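Five cubes and a roll of tape

The tape comes first. Baltasar Cuesta keeps his in a biscuit tin, blue because it shows up on a brown table and because he bought a box of it when Oltex cleared its warehouse. He sticks one strip down the middle, lays the next ones off that with a steel rule, and goes over the crossings with his thumbnail. The job takes 20 minutes if the table is clean. If someone has had lunch on it, longer.

What goes on the grid is simpler still. Five small cubes in red, orange, yellow, green and blue, one of each. Players at the Clarkwood club call it squares. The older ones call it Horgan, after the printer who put the rules on a card and sold them by post.

One person looks at a layout of cubes, covers it, and describes it to a partner who has to rebuild it on a bare grid. There is no board to buy and no pieces beyond the five. Each cube has a cell, and each has an angle, and the angle is where most games are lost.

"People get the colours and the cells," Cuesta says. "Then they put everything down dead straight, like tins in a cupboard, and they lose half their points."

The scoring works like this. A cube in the right cell earns 2 points. A cube turned the right way earns 3 more. Anything touching the tape goes to the other side to judge, and arguments about tape fill most of the break. The club keeps a running total for each pair through the season, and the highest on the wall is 501, set by two sisters who have since moved to Skitow and started a table of their own.

The cubes matter more than newcomers expect. Sharp edges are best, as a rounded cube is hard to read when it is turned only a little. Paint should be flat. Gloss throws the light back and the top face disappears. Orange and red need to be well apart, and plenty of cheap sets fail on that point alone, particularly on a Sunday evening when the hall lights are on and the windows are dark. Cuesta had a set in which the two were so alike that he marked the red one with a pencil cross underneath, and then had to ban people from lifting it to look.

The surface gets less attention than it should. A patterned cloth is hopeless. Bare brown is good, and a few scratches do no harm – regular players learn them and use them, though they would rather you didn't write that down. Grey is fine too. White is tiring after an hour.

Size is a matter of taste. The Clarkwood tables have wide cells, with room for a cube to sit well away from the lines. Skitow has gone for small ones, so a cube nearly fills its square and the angle is easier to judge. Visiting pairs complain about both. The Horgan card gives no measurements at all, only the instruction that "the square shall be comfortably larger than the block".

Describing a layout is a skill in its own right. Beginners say "near the middle" and "a bit to the left". A good caller begins with one cube and hangs the others off it: yellow is one below orange, same column, tipped a little. Most callers start with whichever cube is furthest away and work towards themselves. Cuesta starts with green, always, and can't say why.

Where you stand changes things as well. Move round the table and a straight line of cubes turns into a slant, and the far rows close up. 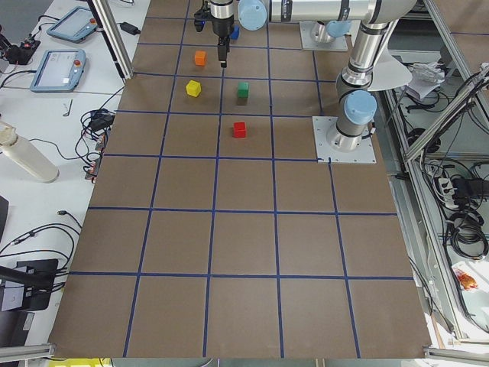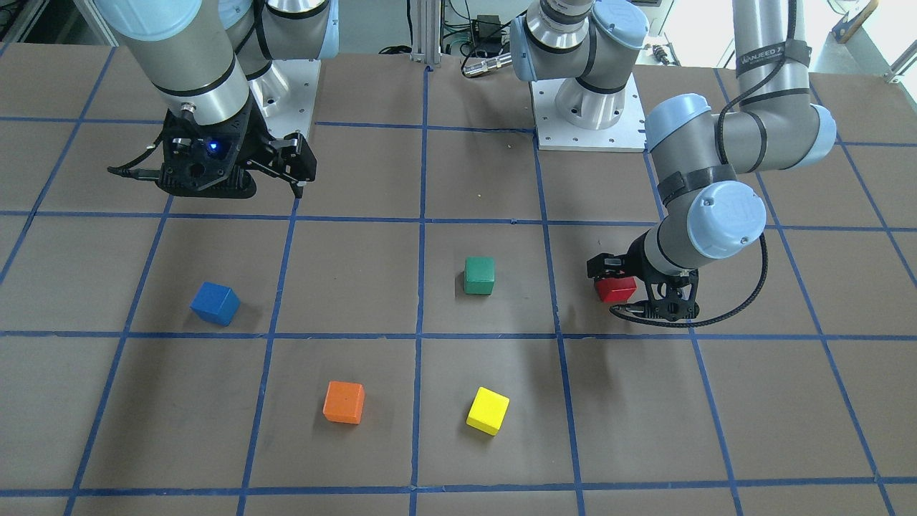

Blue tape, five colours.

Can you play with more than five cubes?

The Horgan card allows up to eight, but few clubs bother. With six or more the calling gets slow and the partner starts guessing. If five has become too easy, make the cells bigger before you add another colour, and give less time to look.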